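발표자 노트: 벽은 왜 우는가. 작은 집의 습기와 예의 바르게 싸우는 법

시작 전에 확인할 것. 리모컨 건전지. 물 한 잔. 습도계는 연단 위에 올려두되 처음에는 뒤집어 놓는다. 지난번에 숫자가 보이게 놓았더니 앞줄 분들이 발표 내내 그것만 보셨다.

강당 문은 시작하면 닫는다. 문을 열어두면 뒷부분에서 하는 습도계 시연이 망한다. 한 번 망해봤다.

제목 슬라이드는 오래 띄워두지 말 것. 제목에서 웃는 사람이 없으면 그대로 넘어간다. 있어도 넘어간다.

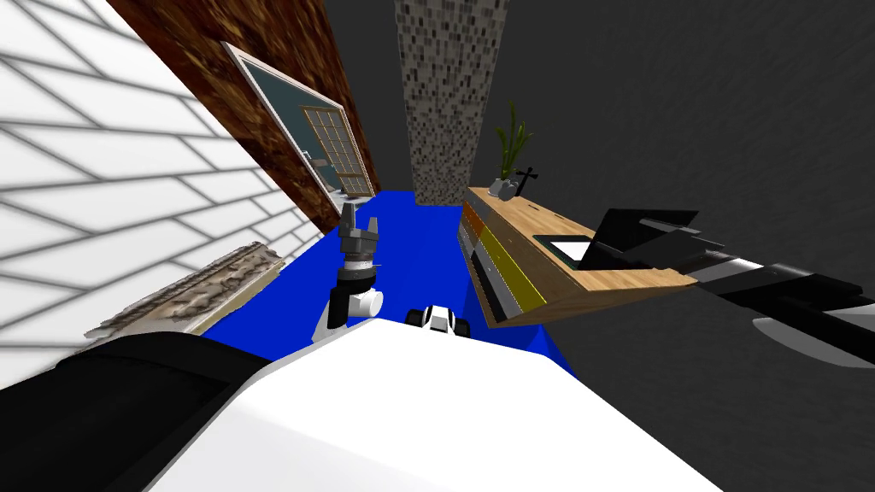
구자령
Wudcombe 주거상담실 선임상담원

인사. 저는 Wudcombe에서 세입자와 집주인 사이에 앉아 곰팡이 이야기를 듣는 일을 합니다. 양쪽 모두 자기 잘못이 아니라고 하시고, 곰팡이는 의견을 내지 않습니다. 그래서 제가 월급을 받습니다.

(여기서 잠깐 쉬고 청중에게 손을 들어보라고 한다.) 작년 겨울에 벽을 닦아보신 분? 닦았는데 다시 나온 분? 손을 안 내리시네요. 알겠습니다.

오늘은 건축 이야기를 별로 하지 않겠습니다. 단열재를 통째로 바꾸라는 조언은 참 옳은 말인데, 전셋집에 사는 사람에게는 키를 키우라는 말과 비슷합니다. 집을 뜯지 않고 할 수 있는 일만 가져왔습니다.

첫 번째 이야기: 물은 어디서 오는가

사람들은 물이 밖에서 들어온다고 믿고 싶어 합니다. 그래야 누군가에게 전화를 걸 수 있으니까요. 정말로 밖에서 들어올 때도 있습니다. 외벽에 금이 갔거나, 창틀 실란트가 삭았거나, 윗집 배관이 새는 경우입니다. 그런 물은 대체로 모양이 있습니다. 천장에 누런 테두리가 생기고, 비 온 뒤에 커지고, 계절을 가리지 않습니다.

그런데 상담실로 들어오는 사진들은 다른 쪽이 훨씬 많습니다. 겨울에만, 북쪽 벽에만, 장롱 뒤에만, 커튼 아래에만 나타나는 얼룩이지요. 이쪽은 대개 우리가 만든 물입니다.

우리는 숨을 쉽니다. 찌개를 끓입니다. 뜨거운 물로 씻습니다. 빨래를 방에 넙니다. 화분에 물을 주고, 건조하다며 가습기를 틉니다. 그러고는 창문에 물이 맺혔다고 놀랍니다. 방 안에 널어둔 빨래가 아침에 말라 있으면 흐뭇하시지요. 그 물이 어디로 갔는지는 보통 묻지 않습니다.

(빨래 얘기에서 반응이 좋으면 수건 얘기를 보탠다. 두꺼운 호텔식 수건을 사놓고 원룸에서 말리는 사람의 심정. 길게 하지 말 것. 내 얘기인 게 들통난다.)

원리는 짧게 갑니다. 따뜻한 공기는 수증기를 많이 품고, 차가워지면 덜 품습니다. 방 가운데서 얌전하던 공기가 차가운 벽에 닿으면 들고 있던 것을 내려놓습니다. 얼음물 담은 컵 바깥에 물방울이 생기는 것과 같습니다. 컵이 샌다고 환불을 요구하는 사람은 없는데, 벽이 그러면 다들 방수업체부터 부릅니다.

여기서 Werik 빌라 이야기를 합니다. 같은 동에 위아래로 구조가 똑같은 두 집이 있었습니다. 아랫집은 벽지가 멀쩡했고 윗집은 침대 머리맡이 새까맸습니다. 윗집에서는 당연히 건물 탓이라고 하셨고 저도 처음엔 그렇게 생각했습니다. 가서 보니 윗집은 방이 춥다고 문풍지를 창마다 두 겹으로 붙이고, 밤마다 가습기를 머리맡에서 벽 쪽으로 틀고 계셨습니다. 벽에 물을 뿌리는 가장 비싼 방법이지요. 가습기 방향을 돌리고 침대를 벽에서 한 뼘 떼었습니다. 공사비는 들지 않았고, 저는 그 건물에서 인기가 없어졌습니다.

(주의: 이 대목에서 "그럼 다 세입자 잘못이냐"는 얼굴이 꼭 나온다. 바로 다음 문장으로 간다.)

물론 벽이 유난히 차가운 건 건물 쪽 사정입니다. 단열이 끊긴 모서리에서는 아무리 얌전하게 살아도 물이 맺힙니다. 같은 수증기라도 벽이 따뜻하면 그냥 지나가고 벽이 차가우면 걸립니다. 그러니 싸움은 늘 두 군데서 동시에 벌어집니다. 공기 속의 물을 줄이는 일과, 벽을 덜 차갑게 하는 일입니다. 앞의 것은 오늘 밤부터 되고, 뒤의 것은 집주인과의 관계에 달려 있습니다.

두 번째 이야기: 숫자 세 개만

습도계를 드디어 뒤집어 놓는다. 제가 쓰는 건 Iler라는 물건입니다. 버튼이 하나뿐이고 그 버튼마저 별로 하는 일이 없습니다. 더 비싼 것도 써봤는데, 날씨 그림이 웃고 있어도 벽은 젖더군요. 아무거나 사셔도 됩니다. 대신 방마다 옮겨가며 보세요.

외울 숫자는 50, 59, 70입니다. 전부 퍼센트입니다.

겨울철 실내는 50을 목표로 잡습니다. 목과 코도 그럭저럭 견디고 벽도 견딥니다. 아주 추운 날 유리에 물이 흐르면 더 낮춰야 합니다. 숫자가 50이라고 창문 앞에서 억울해하지 마세요. 창문은 숫자를 못 읽습니다.

59는 제가 제 멋대로 정한 선입니다. 상담실에서 60이라고 말씀드렸더니 다들 60에서 버티셨습니다. 정확히 60인데 아직 괜찮지 않느냐는 전화를 너무 많이 받아서 하나 깎았습니다. 59가 보이면 무언가를 하세요. 창을 열든, 환풍기를 틀든, 끓이던 것의 뚜껑을 덮든.

70은 선 넘은 겁니다. 잠깐 70은 괜찮습니다. 샤워 뒤 욕실은 당연히 넘고, 라면 네 개를 한꺼번에 끓인 부엌도 넘습니다. 문제는 하룻밤 내내 70인 방입니다. 그 방의 벽 표면은 방 가운데보다 훨씬 축축하고, 곰팡이는 방 가운데에 살지 않습니다.

(시연: 습도계를 손바닥으로 감싸고 숨을 불어넣는다. 숫자가 오르는 동안 할 말이 없으니 다음 문장을 천천히 읽는다.)

제 입김 한 번에 이만큼입니다. 밤새 두 사람이 자는 방은 문을 닫아두면 아침에 눅눅한 게 정상입니다. 사랑의 증거라고 생각하시되, 일어나면 창을 여세요.

측정하는 자리도 말할 것. 습도계를 책상 위에만 두는 분이 많습니다. 보기 좋은 자리지요. 한 번쯤은 장롱 뒤, 침대 밑, 커튼 안쪽에 하룻밤 넣어보시기 바랍니다. 알고 싶지 않은 숫자가 나옵니다.

세 번째 이야기: 욕실, 집 안의 열대

욕실은 변명의 여지가 적은 곳입니다. 물을 쓰려고 만든 방이니까요. 여기서 생긴 수증기를 여기서 내보내면 되는데, 많은 분이 씻고 나오면서 문을 활짝 열어둡니다. 욕실을 말리겠다는 뜻이겠지요. 욕실은 마릅니다. 대신 안방이 젖습니다.
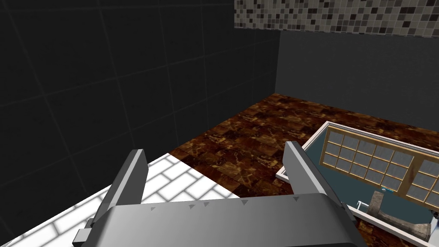 위에서 내려다본 작은 욕실

순서는 이렇습니다. 씻기 전에 환풍기를 켠다. 씻는다. 문을 닫은 채로 물기를 바닥으로 밀어낸다. 문은 닫아두고 환풍기는 더 돌린다. 사람만 나온다.

물기 미는 도구를 사두고 쓰지 않는 집을 많이 봤습니다. 걸어두면 욕실이 전문적으로 보이는 효과는 있습니다. 벽과 바닥을 한 번 쓸어내리면 그만큼은 수증기가 될 기회를 잃고 하수구로 갑니다. 환풍기가 할 일을 팔이 조금 해주는 셈인데, 팔은 필터 청소가 필요 없습니다.

환풍기 이야기가 나왔으니 휴지 시험을 합니다. 휴지 한 칸을 환풍기 덮개에 대봅니다. 붙으면 공기가 빠지고 있습니다. 떨어지면 소리만 나는 기계입니다. 떨어진 분은 덮개를 열어보세요. 회색 담요 같은 것이 들어 있을 겁니다. 털어내고 다시 대봅니다. 그래도 떨어지면 집주인에게 연락하시고, 동영상을 찍어두세요. 휴지가 천천히 떨어지는 영상만큼 설득력 있는 자료를 저는 아직 보지 못했습니다.

문 아래 틈도 챙깁니다. 환풍기가 공기를 내보내려면 들어올 공기가 있어야 합니다. 방음이니 외풍이니 하며 욕실 문 밑까지 막아두면 환풍기는 벽과 줄다리기를 합니다. 막은 걸 떼면 됩니다. 이걸 알려드리면 꼭 화내시는 분이 있습니다. 예쁘게 막았다고요.

실리콘 줄눈의 검은 점은 따로 말합니다. 겉에 핀 것은 닦입니다. 속으로 들어간 것은 안 닦입니다. 세제를 휴지에 적셔 밤새 붙여두는 방법이 인터넷에 많은데, 해보고 안 되면 거기서 멈추세요. 더 독한 것을 찾아 섞기 시작하면 안 됩니다. 여기서는 농담을 하지 않는다. 염소계 표백제와 산성 세제, 식초를 섞으면 유독한 가스가 나옵니다. 암모니아가 든 세제와도 섞지 마세요. 줄눈은 도려내고 다시 쏘면 되지만 폐는 그렇게 안 됩니다.

(농담 없는 구간이 끝났다는 표시로 물을 마신다.)

네 번째 이야기: 환기를 싫어하는 사람들

우리는 난방비를 냈습니다. 그래서 공기에 애착이 생깁니다. 창문을 열면 돈이 나가는 소리가 들립니다. 저도 들립니다.

그런데 방의 열은 공기에만 있지 않습니다. 벽과 바닥과 장롱과 읽지 않은 책들이 열을 꽤 들고 있습니다. 창을 활짝 열고 짧게 공기를 갈면 물은 나가고 열은 대부분 방에 남습니다. 창을 손가락만큼 열어두고 하루 종일 버티는 쪽이 나쁩니다. 공기는 찔끔찔끔 바뀌는데 창가 벽만 착실하게 식습니다. 물방울 맺히기 좋은 벽을 손수 만드시는 거지요.

마주 보는 창 둘을 열고 6분. 바람이 없는 날은 더. 마주 보는 창이 없으면 현관문 쪽을 쓰되, 복도에 이웃의 청국장이 있는지 먼저 확인합니다.

왜 하필 6분이냐고 물으면 제가 양치하고 옷 갈아입는 시간이라고 답한다. 학술적 근거를 기대한 분께는 죄송하다. 집마다 다르니 습도계를 보면서 맞추면 된다고 덧붙일 것.

겨울 공기는 밖의 습도가 높게 찍혀 있어도 들여와도 됩니다. 이 대목을 못 믿는 분이 많습니다. 날씨 앱에 습도가 높다고 나오는데 왜 창을 여느냐는 거지요. 찬 공기는 꽉 차 있어도 담긴 물이 적습니다. 방에 들어와 데워지면 갑자기 건조한 공기가 됩니다. 소주잔을 가득 채운 것과 대접을 반쯤 채운 것을 비교해 주세요. 어디 가든 이 비유는 통합니다. 점심 이후 강연이면 더 잘 통합니다.

장마철은 거꾸로입니다. 밖의 공기가 대접째 들어옵니다. 그때는 창을 닫고 기계에 맡기는 편이 낫습니다. 7월에 겨울 요령을 성실하게 지키다가 신발장에 곰팡이를 키운 분이 계셨습니다. 성실함이 늘 보답받지는 않습니다.

다섯 번째 이야기: 가구를 한 뼘만

곰팡이가 가장 좋아하는 가구는 붙박이처럼 밀어붙인 장롱입니다. 바람이 없고, 어둡고, 몇 년 동안 아무도 안 들여다봅니다. 학생 때 제가 찾던 자취방 조건과 비슷합니다.

외벽에 닿은 큰 가구는 한 뼘 떼세요. 방이 좁아서 안 된다고 하시면 손가락 두 개라도. 그것도 안 되면 외벽이 아닌 안쪽 벽으로 옮깁니다. 안쪽 벽 너머는 우리 집이라 덜 차갑습니다. 침대 매트리스를 바닥에 바로 두신 분은 오늘 밤에 한쪽을 들어보시기 바랍니다. 제 앞에서는 들지 마세요.

벽에 붙이는 폼 단열재는 자주 나오는 질문이니 여기서 미리 다룬다. 벽돌 무늬가 인기라고 합니다. 곰팡이 핀 벽에 그대로 붙이는 건 이불로 설거지를 덮는 일입니다. 떼보면 뒤에서 번창하고 있습니다. 벽이 완전히 말랐고, 깨끗하고, 가장자리까지 빈틈없이 붙일 자신이 있을 때만 하세요. 빈틈이 있으면 방 안의 습한 공기가 그 뒤로 들어가서 전보다 더 차가워진 벽을 만납니다. 그리고 나갈 때 벽지와 함께 떨어집니다. 보증금 이야기는 그다음에 시작됩니다.

제습기도 말해야겠지요. 상담실에서 빌려드리는 것은 Hailu입니다. 밤에 틀면 냉장고가 한 대 더 있는 기분이 듭니다. 물통에 찬 물을 보면 누구나 감동합니다. 가족에게 보여주고 사진도 찍습니다. 그 감동이 식을 때쯤 물통 비우기를 잊고, 기계는 조용히 멈춰 있고, 우리는 기계가 돌고 있다고 믿습니다. 사시려거든 물통을 비우는 자리에서 가까운 곳에 두세요. 그게 성능표보다 중요합니다.

염화칼슘 통은 옷장 안에서나 제 몫을 합니다. 거실 한가운데 놓인 통은 마음의 평화를 담당합니다.

여섯 번째 이야기: 집주인에게 보내는 문자

시간이 모자라면 여기부터 줄인다. 다만 문자 예문 두 개는 꼭 읽는다. 이걸 받아 적으러 오는 분들이 있다.

먼저 보내지 말아야 할 문자. "집이 썩었어요." 밤 11시에 보내면 더욱 좋지 않습니다. 받는 분은 방어 태세로 들어가고, 다음 날 아침 "환기를 안 하셔서 그래요"가 옵니다. 그 뒤로는 서로 증명할 수 없는 것을 놓고 겨울을 보냅니다.

보낼 만한 문자. "북쪽 방 외벽 모서리에 얼룩이 생겨 사진 보냅니다. 아침저녁으로 환기하고 습도를 기록 중인데 50 안팎을 넘지 않아도 같은 자리가 젖습니다. 단열이나 누수 문제인지 한번 봐주실 수 있을까요." 재미는 없습니다. 재미없는 문자가 이깁니다.

사진은 두 장이 한 벌입니다. 얼룩만 크게 찍은 것, 그리고 방의 어느 벽인지 알 수 있게 멀리서 찍은 것. 얼룩만 가득한 사진을 받으면 저희도 그게 벽인지 빵인지 모릅니다. 창이나 문이 함께 나오면 위치를 알아보기 쉽습니다.
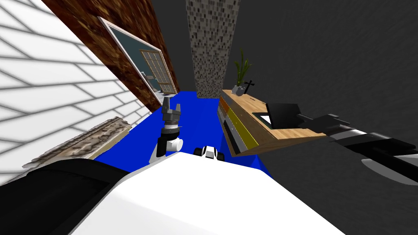

곰팡이가 핀 벽지는 닦기만 해도 되나요?
겉면에만 옅게 핀 정도라면 장갑과 마스크를 끼고 닦은 뒤 완전히 말리면 됩니다. 벽지가 들뜨거나 뒷면까지 번졌다면 그 부분을 걷어내고 벽을 말린 다음 다시 발라야 하며, 세입자라면 걷어내기 전에 집주인과 먼저 상의하세요.

이 문답은 슬라이드에 있는 그대로 읽고 살을 붙이지 않는다. 살을 붙이다가 도배 품질 논쟁으로 빠진 적이 있다. 빠지면 못 나온다.

기록하는 법. 공책 한 쪽에 시간, 습도, 한 줄 메모. 앱이어도 되는데, 앱을 고르다 겨울이 끝나는 분들이 있어서 저는 공책을 권합니다. 메모는 "김장", "손님", "빨래 두 판"처럼 짧게. 일주일만 써도 우리 집의 범인이 누군지 보입니다. 저희 집은 저였습니다. 샤워가 길다고 합니다.

누수인지 결로인지 헷갈릴 때는 비 오는 날과 추운 날을 따로 표시해 둡니다. 비를 따라 커지면 누수를 의심하고, 추위를 따라 커지면 결로를 의심합니다. 둘 다 따라 커지면, 유감입니다. 그런 집은 상담실로 가져오세요. 집 말고 기록을요.

질의응답 대비

"숯을 두면 어떤가요." 많이 두면 숯이 많아집니다. 바로 이어서, 탈취에는 조금 도움이 될지 몰라도 방 하나의 습도를 바꿀 양은 아니라고 말한다. 숯을 사 오신 분이 앉아 계실 수 있으니 표정 관리.

"난방을 끄고 사는데 곰팡이가 생깁니다." 추운 벽과 사람의 숨이 만나서 그렇습니다. 안 쓰는 방을 완전히 얼려두고 문만 열어놓는 것도 비슷합니다. 따뜻한 방의 수증기가 제일 추운 방으로 이사합니다. 안 쓰는 방은 문을 닫거나, 열어둘 거면 조금은 데우세요.

"신축인데도 생깁니다." 새 건물은 콘크리트와 마감재가 품은 물이 한동안 나옵니다. 첫 겨울은 환기를 더 하셔야 합니다. 새집이라 창 열기 아까운 마음은 이해합니다. 하자 신청 기간은 따로 확인하시고, 기록은 여기서도 힘이 됩니다.

"옆집이 환기를 안 하는데 저희한테 넘어오나요." 보통은 넘어오지 않습니다. 실망하시는 분이 많다. 위로하지 말고 다음 질문을 받는다.

"천식이 있는데 제가 닦아도 될까요." 다른 사람에게 부탁하시라고 한다. 증상 이야기가 길어지면 의사에게 가시라고 하고, 아는 척하지 않는다. 넓은 면적이면 업체를 부르라고 할 것.

질문이 안 나오면 제습기 전기요금 이야기를 꺼낸다. 그러면 나온다.

마치기 전에 돌릴 것

습도 기록지. 뒷면에 50, 59, 70이 크게 인쇄되어 있으니 냉장고에 붙이라고 한다. Hailu 대여 신청은 상담실 창구에서 받고, 장마 전에는 줄이 길다. 5월에 오시면 한가하다는 말도 해둔다. 매년 하는데 매년 6월 말에들 오신다.

Iler는 연단에서 챙겨 나온다. 지난번에 두고 와서 다음 날 그 강당 습도만 하루치 더 쌓였다. 나오면서 강당 문을 열어둘 것.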